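**Records and Office Practice, Unit 7: Filing loose papers in a folder**

Handout for students at the Skarodbridge centre. Prepared by Delia Leiva; revised 2026-06-15.

This unit deals with the transfer of loose printed sheets into a folder or binder with a metal fitting at the spine. Students should read the handout before the practical session and bring it with them. The terms used here are those of the Ciswood filing guide, which remains the set text for the course. 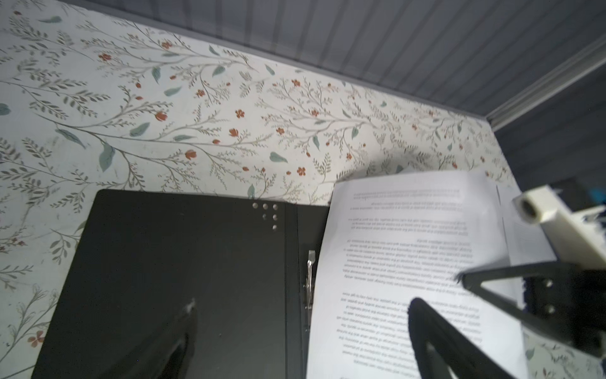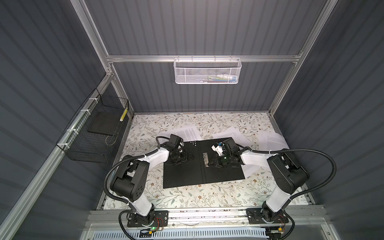
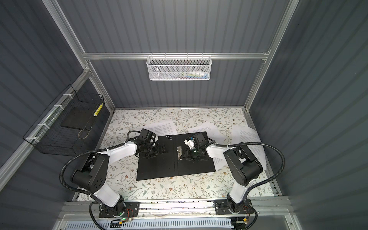
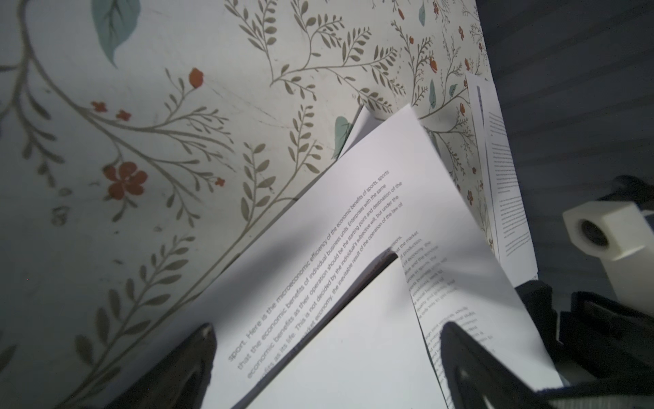

**1. Preparing the surface**

The folder is to be opened fully and laid flat, with the spine running away from the person doing the filing. Both covers should rest on the table. Papers are kept outside the folder until they have been sorted, and no sheet should lie beneath a cover - a sheet trapped there is easily missed when the folder is closed and returned to the shelf.

Baskets and trays used for pens, clips and ties are to be kept off the working surface wherever a rail or shelf is available.

**2. Gathering and sorting**

Sheets are gathered one at a time. Students often sweep papers together with the forearm; this creases the corners and will lose marks in the practical assessment. Each sheet is turned to face the reader, checked for a page number and placed on a single pile. Where no page number is given, the last line of one sheet must be compared with the first line of the next.

Curled sheets should be eased flat by hand before they are added to the pile. A sheet that is torn is filed in its proper order and noted on the contents slip. It is not to be mended with adhesive tape, which yellows in store and may lift the print.

**3. Punching and filing**

1. Square the pile on its long edge, then on its short edge.
2. Punch no more than 7 sheets at once.
3. Open the metal fitting completely before placing any paper on it.
4. Lower the sheets on to the fitting together and close it with both hands.
5. Turn each page once to confirm that it moves freely.

A folder fitted with a clip in place of rings does not need punched paper. Step 2 is then left out and the pile is placed squarely under the clip.

**4. Labelling**

The label carries the subject, the folder number and the initials of the person who filed the papers. Numbers are issued by Vinzenz Baumgartner from the register in Room 608 and must not be made up by students. The contents slip goes inside the front cover - never on the outside, where it rubs against the neighbouring folder.

**5. Assessment**

The practical test carries 29 marks. Students will be given a set of mixed sheets and an empty folder, and will be marked on order, alignment and the condition of the papers when the folder is handed in. Resits are held in March and should be arranged with Hường Đàm.

Reading for the next unit: Retamal, *Papers in Good Order*, chapters on shelving and retrieval.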